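Hisavport Hand Demo Guide
Section 4: Recording a two-handed task
Last updated June 21, 2021
Maintained by Sowmya Joseph. Ask me before you change the step numbers, please, people have them taped to walls.

If you came straight here from Section 3, good, your grippers are paired and you've done the calibration wave. If you skipped Section 3, go back and do the wave. I can tell from the files when somebody didn't, and so can Nayeli, and she's less polite about it than I am.

This section covers clearing a party table, which is the task we call Drulden in the task list (don't ask me, Gifty named them all in one afternoon). You'll do it with a gripper in each hand. Most of what I say also goes for Han and Inda, the other two-handed tasks, and I've put the differences at the end.

Before you start

1. Charge both grippers. The number on the Hisavport app should read 96 or higher for each one. It will let you start lower than that, but it drops the left one first and you lose the whole session.

2. Put the grippers on the table, side by side, and open and close each one by hand a few times. You want the fingers to meet evenly. If the blue pads have slid or started to peel, press them back down, and if they won't stay down, swap them (Section 2, step 6).

3. Roll your sleeves to wherever they're comfortable. Rings and watches are fine. Loose bracelets are not, they knock against the housing and it shows up in the motion data as a sort of tapping.

4. Set out the things you'll be clearing. Cups, cards, wrappers, small boxes, a tray if you have one. Use your own stuff! We have more than enough recordings of the same set of plastic plates from the lab.

Note: confetti is welcome. Aba asked for it specifically. Don't feel you have to chase every last piece of it, either.

Recording

5. Pick up the right gripper, then the left. Hold them both pointing down and wait for the green light.

6. Say the task name out loud. "Drulden" is enough.

7. Start with whatever you'd naturally start with. I really mean this one. The first time I did it I planned the whole thing out like a dance routine and my recordings were useless, because I was never once looking for anything or changing my mind, and a robot that learns from that just sails past a cup that's two inches from where it expected.

8. When you take hold of a cup, close the fingers until it stops sliding and then quit squeezing. The pads do the gripping for you. New people nearly always squeeze way too hard (I have a drawer of cracked party cups, if you want to see what I mean). 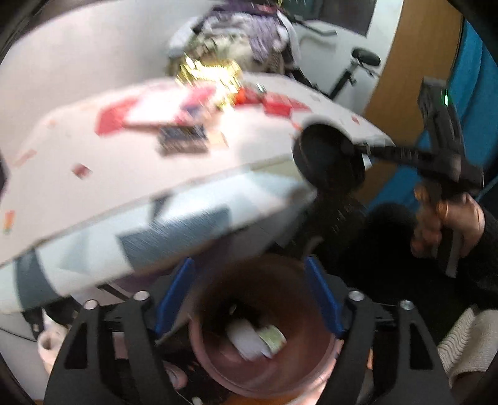
9. If a job needs both hands, let one do the holding and the other do the moving, and try to stick with that until the thing is set down. Switching in midair is allowed, but slow down for it. Quick swaps come out as a smear and we end up cutting them.

10. Light things can go into other things. Napkins in a cup, cards in a box, whatever you'd do at home after guests leave. Let go by opening the fingers all the way, count one beat, then move off. That one beat matters a lot to the software, which uses it to mark the end of a grasp.

11. If you drop something, pick it up and carry on. Don't stop the recording and please don't say sorry to it. Drops with a recovery are some of the best material we get, and Sena has a folder just for those.

12. When the table looks done to you, point both grippers down again and hold still until the light goes out.

Caution: Keep your fingers clear of the linkage behind the finger mounts while you're squeezing. It won't really hurt you, but it pinches, and you'll yelp into the audio.

Caution: No hot drinks and nothing with a candle still lit. Glass is okay for Inda only, and only after you've done at least 22 recordings with cups and boxes.

How long and how many

A good Drulden recording runs up to 105 seconds. Longer ones aren't thrown out, they just get split, and the split sometimes lands in an awkward spot. We'd love 50 from each person by September. Mess the table up again between takes and don't try to put things back where they were. I usually grab everything in both arms and let it land.

Take breaks! Your forearms will get tired before you notice, and tired hands start dragging things across the table when they'd normally lift them. I do a handful, get a snack, then do a handful more.

What's different for Han and Inda

Han is folding. Same start and finish, but skip step 10's one-beat pause while you're still working on the same piece of cloth. Pause only when you put it down for good.

Inda is dishes into a rack. Wipe the pads dry between takes. Gifty keeps the good cloths in the cabinet by her desk and will give you one if you ask.

If something goes wrong

The light never turns green: one of the grippers is asleep. Squeeze each one twice.

The light goes green and then straight off: storage is full. Upload first, see Section 5.

The app shows left and right reversed: you picked them up in the wrong order. Put both down and go back to step 5.

One finger sticks half closed: stop, don't force it, and send it to Nayeli with a note saying which side.

Next: Section 5, Uploading and labeling your takes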